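Small bathroom refit, glossy white panels or tile?

Forum: Home Improvement > Walls, Ceilings and Trim

gristmill_9
Posted Thursday, 7:12 pm

We are redoing the downstairs bathroom and laundry, which is one long narrow room with a single window at the far end. The old tile is coming off because the wall behind it has gone soft near the tub. My wife wants tile again. I want the big glossy wall panels, mainly so I never have to scrub grout.

The panels I priced are from Morov. The salesman at Tramberg tried to move me up to the Neagu line, which costs more and looked the same to me in the store. Has anyone lived with either one for a few years? I would like to hear about scratches, seams and cleaning. I don't need to be told to hire a pro, I am doing it myself.

pennyloaf
Posted Thursday, 7:40 pm

We have had white Morov panels in the kids' bathroom for two years. No complaints on cleaning. You wipe them down with dish soap and water and dry them with a towel. Do not use the scouring powder. I did it once behind the sink and there is a dull patch there now that shows every time the light is on.

Seams are where you need to take your time. Ours are fine on the long wall and not great in the corner, where my husband was tired and wanted to be done.

OldDrumRoad
Posted Thursday, 8:05 pm

Tile. I have pulled out more failed panel jobs than I care to remember. Water gets in at the bottom edge, it sits there, and you don't find out until the floor moves. Tile can fail too but you generally see a cracked joint first.

Your wife is right on this one.

gristmill_9
Posted Thursday, 8:21 pm

The tile is what failed here, though. The wall is soft behind it and there was never a cracked joint that I saw.

OldDrumRoad
Posted Thursday, 8:30 pm

Then it was put up over plain drywall, which was common in houses like yours. That's the wall's fault. Put up proper backer board and waterproof it and tile will outlast you.

lampblack
Posted Thursday, 9:02 pm

You need the backer board and the waterproofing either way around a tub. I wouldn't count that as a point for tile.

My concern would be how it looks. A long narrow room in all gloss white gets cold fast. My sister did hers that way and it felt like a dentist's office until she changed the end wall. She took out one strip of white and put in a wood-look panel from top to bottom, and it made a big difference. You only need the one. If you put it on the side walls the room looks narrower.

This one is closest to the idea, white on both sides and one pale wood panel at the back.

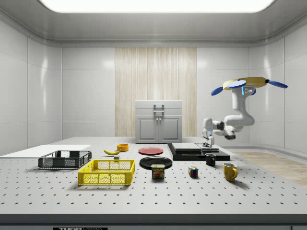 Rendering: pale wood-grain panel on the back wall, plain white on either side

The thing to look at is how light the wood is. She tried a walnut sample first and it was too much against the white. The pale one has enough grain to read as wood and it doesn't fight with anything.

gristmill_9
Posted Thursday, 9:25 pm

That is a good idea and it might get me past my wife. Our window is on the end wall so I can't do a full strip in the middle. Would it work off to one side of the window, or is that going to look like a mistake?

lampblack
Posted Thursday, 9:33 pm

Off to one side would bother me. I would run it on the wall behind the vanity instead, the full height, same width as the vanity. Then it has a reason to be where it is.

pennyloaf
Posted Thursday, 9:41 pm

Agree on the vanity. Also I like the plain white cabinet in that picture. We have a dark one against our panels and it shows toothpaste like you wouldn't believe.

tubwright
Posted Thursday, 10:10 pm

I would skip the gloss altogether. Get satin. Gloss shows every wave in the wall behind it, and an old house has plenty. With a window at the end of a narrow room the light rakes right down the long walls and you will see every bump. I found this out in my own hallway, with paint, and paint is more forgiving.

If you have to have gloss, put a long straightedge on the studs before you hang anything. Shim or plane whatever is off. It took me a whole weekend and I would do it again.

OldDrumRoad
Posted Thursday, 10:22 pm

Good advice, and it goes for tile too. Large tile especially.

gristmill_9
Posted Thursday, 10:48 pm

I hadn't thought about the light from the window. Does Morov even make a satin? The rack at Tramberg was all gloss.

pennyloaf
Posted Thursday, 10:55 pm

They do but you have to order it. Ours took 15 days to come in. Order 2 extra panels while you are at it. We ran short and the second batch was a slightly different white. It's behind the door so we left it.

tubwright
Posted Thursday, 11:04 pm

Keep the panels flat and in the room for a couple of days before cutting. Mine had been leaning in the garage and they had a bow in them.

For adhesive I use Norkeo, the one in the gray tube. It grabs slower than the others, so you have time to slide the panel and get the seam tight.

lampblack
Posted Thursday, 11:15 pm

Slower is a problem if you are working alone. The panel will creep down on you. Rest it on a level strip of scrap screwed along the bottom, then pull the strip off the next day and caulk.

OldDrumRoad
Posted Thursday, 11:19 pm

And caulk the bottom edge well. That is where they go.

gristmill_9
Posted Thursday, 11:37 pm

Okay. I showed my wife the thread. She is fine with satin panels on the long walls if she gets real tile around the tub, and she wants to see a sample of the pale wood before she says yes to it behind the vanity. I'm going back to Tramberg to ask about ordering. Still have to open up the rest of the wet wall and see how far the soft part goes.

tubwright
Posted Thursday, 11:44 pm

Do that before you order anything. If the bottom plate is gone too you will be moving the tub.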